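Payroll and Tax Assistant (part-time, Velterstead)

Karaca is a small accounting practice. We prepare tax returns, payroll and yearly accounts for shops, cafés, builders and people who work for themselves. We are now looking for one more person to join our payroll and tax desk in Velterstead.

The post is for three days a week, which you can choose together with us, and it is permanent after a trial period of five months. In the busy weeks before the filing deadline we may ask you to work one extra day, and this day is always paid.

What you will do

You will run the monthly payroll for 11 of our smaller clients, from collecting the hours to sending the payslips. You will answer simple questions from their staff about tax codes, sick pay and holiday pay. Difficult questions go to Andor Fekete, who leads the desk and who will also be your manager.

In the second part of your time you will help with personal tax returns. Last season the desk prepared 145 of them. Most belong to self-employed people, so you will read many receipts for fuel, tools, telephone bills and train tickets, and you must decide which of them can be claimed. When a receipt is missing, you write to the client and ask for it - politely, and sometimes more than once.

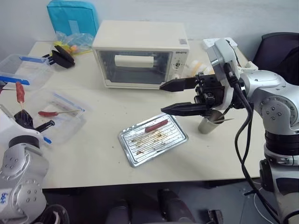
Velterstead, January 2025

The desk has changed a little during the past year. Zsófia Gál moved in December to our office in Okemau, where she now looks after the company accounts, and her clients were divided between the colleagues who stayed. The new person will take over a part of this work. Zsófia will be available by telephone during your first weeks, and she has left good notes for every client.

What we ask from you

You should have at least one year of experience with payroll or bookkeeping, in a practice or inside a company. A finished accounting qualification is welcome but not required. If you are studying for one at present, please tell us how far you have come.

You should be comfortable with spreadsheets. Our payroll programme is Flemmont, and we do not expect that you know it already. Mohandas Pai gives the training, normally on two mornings.

Good written English is important, as most of our clients prefer e-mail. It does not have to be your first language. It is not the first language of several of us.

What we offer

The salary depends on your experience and we will name it before the first interview, so please ask. You will have a pension contribution, paid study leave before examinations, and the possibility to work one of your three days from home after the trial period. For days at home we provide the laptop and a second screen.

How to apply

Please send your CV and a short letter to Morfudd Ruddock at the Velterstead office. One page is enough for the letter. Write which days of the week suit you best and when you could start.

The interview takes less than an hour and includes a small exercise with a sample payslip that contains seven mistakes. You may use a calculator. We answer every application, also when the answer is no.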